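October, just gone ten at night

Up at 6 again because the boiler was making its noise. Went down, pressed the reset, stood there in my coat until it caught. The man from Dulton said last month that it would need a new fan before winter and I said I would think about it, and I have now thought about it for most of October without ringing him back. Pressure was fine. I wrote the reading on the pad by the cupboard, under all the others.

Porridge, then the early bus to Flovport for the choir's extra rehearsal. We have been given the hall by the harbour for the mornings because the school wants its own back. It is a better room to sing in but the chairs are terrible, those moulded ones that tip you forward. By the end I had an ache down one side and so did most of the altos.

We are doing the Hafþórsson. I have not written much about it here because until this morning I didn't like it. It is in Icelandic, which none of us speak, and the spelling on the page is no help at all. Jyoti Bhatia has typed the whole thing out again in the way it sounds and handed out copies, and it made more difference than all the weeks before it. We got to the end of the second movement without stopping. The tenors came in a bar early near the close and had to hang on and wait for us, but they kept going, and so did we.

The trouble for me is still page 18. The altos have a long held note and then drop a sixth on a closed vowel, and I go flat every time. Jyoti says I am taking the breath too late. She had me sing it by myself in the tea break, standing by the radiator, which I did not enjoy. Third go was better. She said to practise it quietly, at half the volume I think I need, and to stop listening to the sopranos. I will try.

There was a discussion about what to wear. Black again, with something coloured at the neck. Somebody wanted green and somebody else said green makes everyone look ill under those lights. It went on longer than the second movement. I don't mind either way as I have scarves in most colours.

Soup at the café on the corner afterwards. Leek and potato, a bit thin. Paid for mine and for Jyoti's as she got the coffees last time. She told me about her sister's move to Cullent, which has fallen through for the second time, something to do with the drains. They have had everything in boxes since the summer and her sister has been living out of one suitcase. I said they should just unpack the kitchen and be done with it, but she says that feels like giving in.

Missed the bus by the length of the car park and had 30 minutes to wait. Walked down to look at the water. Flat and grey, tide well out. A man was scraping the bottom of his boat and had a radio going, the football I think. Cold wind, I should have worn the other hat.

Home by three. Bed stripped and made up again, then a wash on, then half an hour with page 18 at the kitchen table with the window shut.
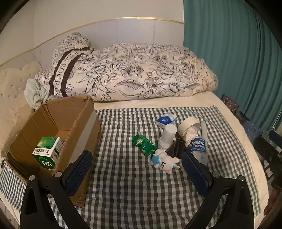 Half the volume is harder than it sounds. I kept running out of air and having to go back, and the note wobbles when I sing it softly, so I can hear now what has been wrong with it. Marked the breath in pencil two beats earlier. When I did it that way the drop was nearly right. I did it until I was sick of it and then did it twice more.

Rang the Dulton man. He was out, so I left a message with his wife, who wrote it down and read it back to me. He can probably do the 24th. That is the same day as the concert but in the morning, so it should be all right as long as he comes when he says. I have written both on the calendar.

Fish pie for tea, the last of it from the freezer. I need to do a proper shop, there is no rice and hardly any tea bags. Also stamps.

Read a few pages of the library book and could not have told you afterwards what was in them. The Icelandic keeps going round -- the opening line, the bit we all used to get wrong. I found I was mouthing it while I did the washing up.

The boiler has been quiet since this morning. Took the reading again before coming up and it had not moved. Alarm set for seven, and Jyoti's sheet is in my bag with the pencil.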